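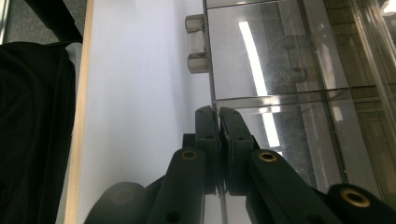
Clear is fine until you have to look at the mess all day, one reader of the first edition wrote to us, and after that I wanted every box in the house to be solid white. Fair complaint. We get some version of it every term, and it's as good a way as any into this chapter.

Home | Contents | Unit 3 | Glossary | Next chapter

Filed under: Small Storage > Boxes and Drawers

Chapter 9
See-Through Storage

Before you start: have Chapter 8 done, the sorting one. If your piles aren't sorted, no box will help. Go back. Also have the Kiser worksheet from page 167, you'll be writing on it.

What you'll cover
- clear versus tinted plastic, and where each one goes
- measuring for a unit with drawers
- loading it, labels or no labels
- cleaning without scratches

New words: acrylic, tint, tier, pull, footprint, dead space. Definitions in the glossary, but most you can work out as you go.

9.1 Why see through it at all

Short answer, speed. You want the batteries, you see the batteries. With a solid box you read a label, or you open it and look, and then you open the one next to it. Do that every morning for a year and it adds up.

Second reason. You notice when something is running low. Stamps, safety pins, tea bags. A shoebox keeps that secret untill the last one is gone.

Against that — everything shows. Crumbs in the corner, dead pens, the receipt from last April. People who like a calm shelf get tired of clear boxes fast. The reader above is one of many.

Tint is the middle road. Smoky or brownish plastic lets shape and some color through, and hides the rest. You can tell a drawer has spools in it. You can't tell that they're dusty. For a desk in a living room that may be all you need.

Quick rule, to be argued with in class:
Closed cabinet, go clear.
Open shelf in a room with guests, go tinted.
Open shelf in a workroom, either one. Pick on price.

Sunlight is a seperate matter. Tint isn't a blind. Thread, photos, and felt pens should stay away from the window whatever the box is made of.

9.2 Boxes and drawers are different jobs

A plain box takes bulk. Yarn, cables, wrapping supplies. Things that don't mind being on top of each other. Big hand, big opening, done.

Drawers take small flat things in kinds. One kind to a drawer if you can manage it, two if they're used together. Needles and thimbles, yes. Needles and rubber bands, no.

The usual mistake is to buy drawers first. They look so tidy in the Warkell catalog. Then you get them home and the stapler is too tall, the scissors lie crooked, and the top drawer turns into the place where things get dropped. Measure the tallest item in each pile first. Write it in column B. Then shop.

Measure three more things while the tape is out:
Depth of the shelf, front to back.
Room in front, so a drawer can come all the way out.
Height overhead. You need to look down into the top drawer, and a low shelf above will stop you.

Footprint means the part of the tabletop the unit covers. Set a sheet of newspaper down, cut to size, and live with it for a day or two. Too big is easy to spot that way. Move the paper before you move the furniture.

With a three-drawer unit on a plain table, load it by how often you reach. Daily things on top, weekly in the middle, heavy or rare at the bottom. Weight low keeps it from creeping when you pull. Small molded pulls like the ones on this organizer want a fingertip grip, so don't overfill — a heavy drawer and a small pull is a poor match.

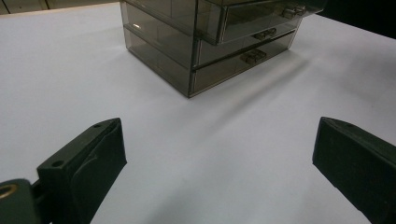 9.3 Labels, or not

Class at Urquhart split on this every time. Half say a label on a see-through front is silly. Half can't live without one.

Our view. If you live alone and the drawer is clear, skip it. If anyone else puts things away, label. The label is for them. Tinted fronts, label those too, low light makes them hard to read through.

Put it on the flat part, away from the pull. Small. Paper tape comes off later, most stickers leave glue behind. Test one on the back first.

9.4 Keeping it clean

Soft cloth, lukewarm water, drop of dish soap. Wipe, rinse, pat dry. No paper towel, no scouring pad, no window spray with ammonia in it. Acrylic scratches easily and ammonia can craze it, meaning a web of fine cracks you can't polish out.

Dust first, always. Rubbing grit around is how most of the scratches get there.

Take the drawers out once a season and wipe the insides of the unit. Fluff collects at the back. Put them back in the same order, they don't always swap.

Try it now
1. Pick one drawer at home, any drawer. Empty it onto a towel.
2. Sort by kind. Use the Chapter 8 method.
3. Measure the tallest piece in each pile, fill in column B.
4. Decide for each pile: box or drawer, clear or tinted. One reason each. Fragments are ok.
5. Bring the sheet. We'll trade.

Next up, 9.5, dividers and trays, with the Ekix insert as the worked project.

Questions about this unit: use the contact form | © 2018 Kiser Home Skills Series | Back to top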